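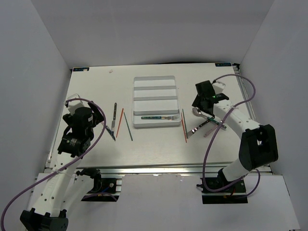

Cutlery trays: sort before you fill

The Skanar kitchen drawers were refitted in April, and the new trays have been in use long enough to give some guidance on loading them. The tray is white plastic, divided by raised ribs. The deepest compartment goes at the front of the drawer and takes forks, laid flat with all handles at the same end.

Empty the old drawer onto a clear bench first. Put the chopsticks in pairs before anything else goes in. Orange and teal sticks may be mixed – length matters more than colour. Knives go in one compartment, blades all pointing the same way. Spoons have their own. Spatulas do not belong in the tray at all, as they ride up over the ribs and jam the drawer. Hang them on the rail beside the stove.

Wipe the compartments with a damp cloth and dry them fully before loading. Crumbs collect along the base of the ribs, where a bottle brush works better than a sponge.

Spare trays are kept in the Lesow storeroom, shelf 2. Quote part 692 when signing one out.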